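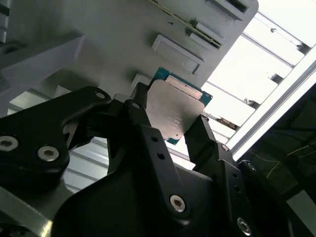 Sorting the box of old processors

10 Aug 2024

I finally got to the box of desktop CPUs that has been under my bench since June. It came from Coralie Costigan when she closed her repair shop in Henare, and I paid 49 dollars for the lot. I had been putting it off mostly on account of the thermal paste.

Most of them cleaned up fine with isopropyl alcohol and coffee filters. Old paste that has gone hard needs a few minutes under a damp filter before it will wipe. I don't scrape. The metal lids scuff easily enough as it is, and a scuffed lid works the same but looks worse when you sell it.

The lettering on the lids is the slow part. On a lot of them it's so faint that I have to tilt the chip under the lamp to get a model number. Eight I couldn't read at all, so those went in a separate tray until I can try them in a board.

I hold them by the edges of the green part and keep my fingers off the underside. Anything with pins goes in foam. The flat ones go in plastic clamshells, which I buy from Clindell.

Darcy Mudgway wants two for a pair of office machines he's putting back together. The rest will be listed once they're tested. I still have the memory sticks to do, and that box is bigger.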